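Section 9: Setting up the quarterly headcount return

This section covers the first-time set-up of the headcount return in Plultel. It applies to employers with up to 1000 workers on one payroll. Larger employers should use the bulk upload method.

Before you start, have your payroll export and your site code at hand. The pay period must be closed. An open period will load, but the totals will be rejected at step 6.

1. Sign in and select Returns, then New Return.
2. Enter the site code. For the Dronbridge office, include the leading zero.
3. Choose the reference month. The first return of the year is due for September.
4. Select Import and pick the export file.
5. Match each column in the file to a field on the screen. Full-time, part-time and casual workers must go to separate fields.
6. Select Check Totals. The number of jobs may be higher than the number of people – a worker with two jobs is counted once under People and twice under Jobs.

Note: Workers on unpaid leave for the whole pay period are left out of both counts. Workers on paid leave stay in. 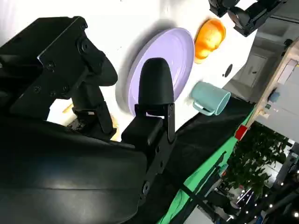
Labor Reporting Team | Psarras Workforce Services

7. Review the warnings list. Code 17 means that a worker has hours but no job type. Open the record, set the job type and run the check again.
8. Enter the number of open positions on the last day of the pay period. Do not include positions filled but not yet started.
9. Select Submit. Save the receipt number.

Caution: A submitted return cannot be edited. To correct one, file an amended return under the same site code. Deleting the import file does not withdraw the return.

If your payroll runs on Valura, the column match in step 5 is saved after the first import. Check it again whenever a pay code is added or renamed.

Section owner: Myrto Kokkinos
Last revised: 28 March 2022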